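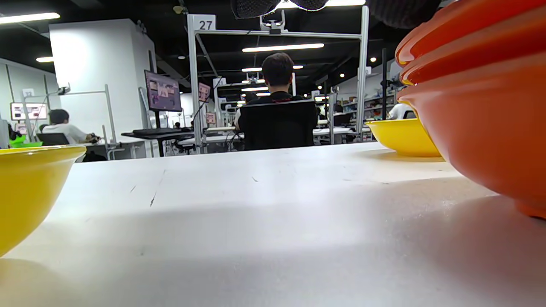
Collecting with the Muron hand-held gripper: your questions answered

We get a lot of messages about how the examples for Muron are gathered, from students, from people thinking of joining a collecting shift, and from other labs setting up their own stations. These are the ones that come up most. Last updated November 17, 2019.

What are you collecting?

Short recordings of a person doing an everyday job with a gripper held in the hand. The gripper carries a camera, so each recording holds what the gripper saw and how it moved. We call one recording an example, and a learning system called Macedo studies lots of them until it can have a go at the job with an arm of its own.

Why bowls?

We love bowls! They look simple and they are full of little problems. The rim is thin, the sides slope, the shine moves about as you get closer, and a bowl in front will happily hide half of the one behind. Yellow and orange ones are our regulars at the moment. The usual task is to pick up one bowl and set it inside or beside another, and there is more variety in that than you might think.

How many examples does one task need?

For the bowl task we set out to gather 4,000. A smaller task can start teaching Macedo something useful at 200, and we often stop there for a first training run, just to see what it makes of them. It is the best part of the job, watching that first run.

Do I need to know anything about robots?

No. If you can lay a table you can do this. Rosimeire Fontes runs the training for new collectors and most people are comfortable after 15 practice goes. Practice goes are not kept, so please be as clumsy as you like.

How should I move?

At the speed you'd use if you were putting the crockery away at home and weren't in a rush. Go in, close the fingers on the rim, lift, carry, lower, open, come away. Try not to stop dead halfway while you think, as Macedo will learn the pause as well. Look at the bowls first, make up your mind, then press record.

I dropped a bowl. Do I delete the recording?

Please don't! Mark it as a slip and carry on. If you picked the bowl up again and finished the job, mark it as a recovery, and know that you have made Cyril Mottram very happy. He looks after that set and he never has enough of them.

Do the bowls have to start in the same place each time?

No, and we'd much prefer they didn't. Shift them between examples: near, far, left, right, one close to another, one partly behind another. Turn the gripper a bit differently at the start too. What we don't want is a neat little pattern that repeats all afternoon.

The room behind my table is busy. Does that spoil anything?

Not at all. People sitting at other stations, screens, shelves, ceiling lights: it can all stay. A system that has only ever seen a blank wall gets confused the first time somebody walks past. The same goes for scuffs on the tabletop and for shadows from the bowls. Leave them be. Do clear away cups, phones and anything else that isn't part of the task.

Why do the stations have numbers?

So we can trace a fault. If a batch comes back with a wobbly camera, the station number goes in the log and Nivaldo Holanda knows which table to visit. Write it in before you start, please, and change it if you move tables.

How long is a shift?

You record in blocks of 16 examples and then take a proper break. Gripping is harder on the hand than it looks. Swap hands whenever you want, just tick the box for it.

Can I see what Macedo does with my examples?

Yes! We play back the latest tries after every training run and anyone who collected for it is welcome. The early ones in September had Macedo nudging a bowl along the table with great determination and never quite lifting it. Everyone cheered anyway.

Can other labs use the recordings?

We share some sets with Ostden and with the Wamance group, and we're keen to do more. Write to Pádraig Lenihan, say which task you're interested in and what sort of gripper you have, and he'll send you a small set to try.

My question isn't here.

Ask Benvinda Rocha on the collecting desk. She adds new questions to this page when they come in.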